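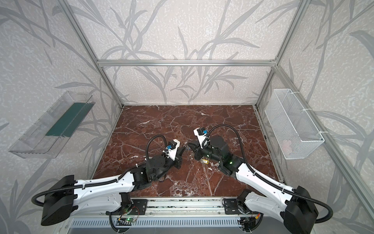
Sealing polished marble worktops

pendle_g
Re-sealing in September. Farquharson quote nine hours' cure, Udano quote two. Both are solvent based. Any reason to pay more for the slower one?

Gonzalo Garrido
Cure time depends on the carrier. Test absorption first: water drop, 14 minutes, look for darkening.

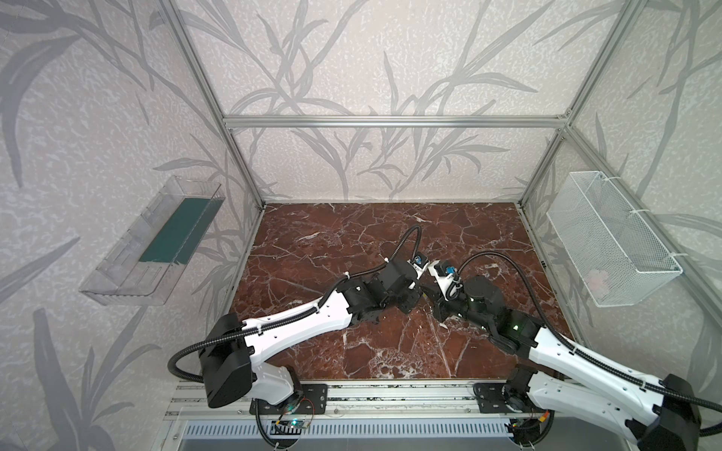
If it stays the same colour, leave it alone. Polished stone takes up very little.

stonewright890
Disagree. Veins are often more porous than the field, so one drop proves nothing. Test on a vein as well.

Gonzalo Garrido
Fair, though filled veins won't take sealer either.

stonewright890
Some will. Depends on the filler.

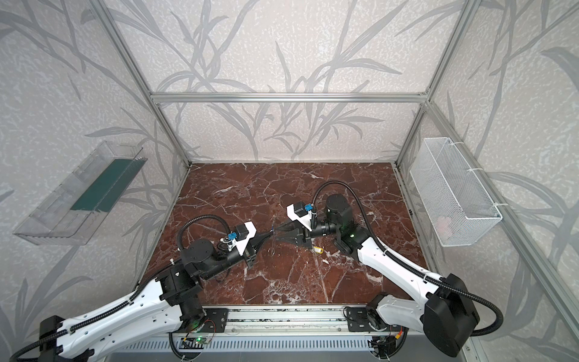

Resin, no. Old wax, yes - but strip it first.

pendle_g
Field fine, one vein darkened. Going with Udano.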